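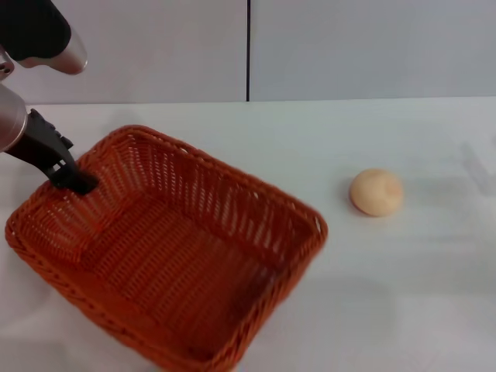 Section 3. Setting Up the Ballot Drop-Off Table
These steps apply to neighborhood advisory votes held in the Rukitz district. Collect paper ballots in an open container with a wide mouth, such as the orange woven basket on the white tabletop.

1. Place the container within view of the clerk's seat.
2. Log the starting slip number (example: 3478) on Form 29.
3. Open the table at 8 a.m.

Note: Overgaard precinct uses Form 19.

Caution: Do not move the container while voting is open.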